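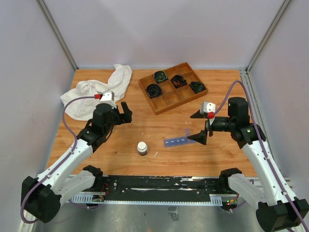
Margaritis Office Systems Support Desk

Ticket: Shared printer on second floor drops jobs after paper tray change
Opened by: Danai Theodorakopoulos
Assigned to: Christos Bakalis
Opened: 2018-08-03
Status: Closed, with one follow-up item

Original report

The Nornden printer by the stairs has been losing print jobs since the second paper tray was put in at the end of July. I send a document, the print window says it has been sent, and nothing comes out. There is no error on my computer and no error on the printer panel. If I send the same document again it sometimes prints and sometimes does not. Short documents usually come through. The delivery forms almost never do, and those are what I need most.

I have turned the printer off and on twice. I also took the toner out and put it back, which made no difference. Two other people at my end of the floor have the same problem. The people in accounts say theirs is fine.

Please do not suggest using the printer downstairs. It only takes plain letter paper and the delivery forms are legal size.

Danai

First reply, Christos

Thanks, that is a useful report. A few questions before I come up.

Which program are the delivery forms printed from? Do they go missing when you choose the tray yourself, or only when the tray is left on automatic? And when a job goes missing, does the light on the front of the printer blink at all, or does it stay solid the whole time?

Please leave the printer on overnight tonight so that I can read its log in the morning. The log is wiped at power off, so whatever was in there from earlier is gone.

Reply, Danai

The forms come from Pikden, the order program. I have never picked a tray. I did not know you could. The light blinks green for a second or two and then goes solid again, the same as when a page is about to print, but the rollers do not start.

I will leave it on. I put a note over the switch.

Work log, first visit

Printed the configuration page from the panel. Tray 1 is set to letter, plain. Tray 2 is set to "any size, any type." The paper in tray 2 is legal and the guides are set correctly for it. The page counter and network settings look normal. The address has not changed since the printer was installed.

Read the job log. It had 34 entries since the evening before. Of those, 13 were marked "canceled by device" with no pages printed. All 13 were legal size. Every letter size job in the list was marked complete.

So the jobs do reach the printer and the printer is throwing them away. That rules out the cable, the wall socket and the switch in the closet, and I did not test those any further.

Sent a legal size test page from my laptop with tray 2 chosen by hand. It printed. Sent the same page with the tray on automatic. It was canceled, with the same short green blink Danai described. Repeated both with the same result.

Work log, drivers

Compared Danai's computer with one in accounts. Accounts has the newer Nornden driver, which was installed when that computer was replaced in July. Danai's has the old one, and the old one has no entry for tray 2 at all. In the device settings the second tray shows as "not installed."

With the tray missing from the settings, the driver sends legal size jobs with a request for tray 1. The printer looks at tray 1, sees letter, and should then ask for different paper on the panel. It did not ask, so I went through the panel menus to find out why.

Under Paper Handling there is a setting called Size Mismatch. The choices are Prompt, Use Nearest and Cancel. It was set to Cancel. The printed manual gives Prompt as the factory setting, so somebody changed it at some point, possibly when the tray was fitted. I have no record of who did. With Cancel chosen the printer drops the job and says nothing on the panel or on the computer.

Two separate faults then:

1. Old driver with tray 2 not turned on.
2. Size Mismatch set to Cancel on the printer.

Either one alone would have been easier to find. With only the first, people would have seen a message asking for legal paper.

Work log, changes made

Set Size Mismatch to Prompt. Saved and printed a new configuration page to check that it held.

Set tray 2 to legal, plain in place of any size, any type.

Removed the old driver from Danai's computer and installed the current one. The first attempt failed with "driver in use." The cause was a stuck job in the queue from the day before. These are the steps I used to clear it, in case it comes up again:

Close Pikden and any other program that has a document open.
Open Services and stop the Print Spooler.
Open the spool folder and delete what is in it. Leave the folder itself.
Start the Print Spooler.
Remove the printer, then remove the driver package under Print Server Properties.
Install the new driver and let it read the trays from the printer.

After the install, tray 2 showed up without any further changes. Did the same on the other two computers at that end of the floor. One needed a restart before it would let go of the old driver.

Reply, Danai

Plain legal documents print now. I tried a letter, a spreadsheet and a long contract and they all came out. The delivery forms from Pikden still do not. Now the panel says "Load Tray 1 Legal" and waits. That is better than nothing happening, but I have to press Continue each time and pick the other tray.

Work log, Pikden

Pikden keeps its own copy of the printer settings and does not look at the driver again after a form has been set up. The delivery form was saved with the old driver, so it still asks for tray 1.

Opened Forms, then Delivery, then Output. Tray was listed as "Tray 1 (default)." Changed it to Tray 2, saved, closed Pikden and opened it again. The setting had gone back to Tray 1.

The form file is kept on the shared drive under Morkadero, and Danai's account can read that folder but not write to it. Pikden gives no warning when it cannot save. I made the change again from an account with write access and this time it stayed. All three computers use the same form file, so it only had to be done once.

Ran a batch of 15 delivery forms from Danai's computer with the tray on the form setting. All of them printed on legal paper with no prompt. Ran a second, smaller batch from the next desk while she was printing a letter size document. Both jobs finished and each used the right tray.

Reply, Danai

Working all morning — no missing forms. The first page takes longer to start than it used to, maybe a few seconds. I can live with that, but you asked me to tell you anything that was different.

Christos, closing note

The delay is the new driver checking the trays before each job. It can be turned off under Device Settings by unchecking "Update automatically," but then a tray change will not be noticed and we could be back where we started. I have left it on.

Follow-up item: the invoice and return forms in Pikden were set up at the same time as the delivery form and probably have the same tray setting. They are letter size, so they print correctly from tray 1 and I have not touched them. If either one is ever moved to legal paper, change the tray in Forms from an account with write access to the Morkadero folder.

If jobs start going missing again, please do not turn the printer off. Leave it as it is and reopen this ticket so that the log can be read first.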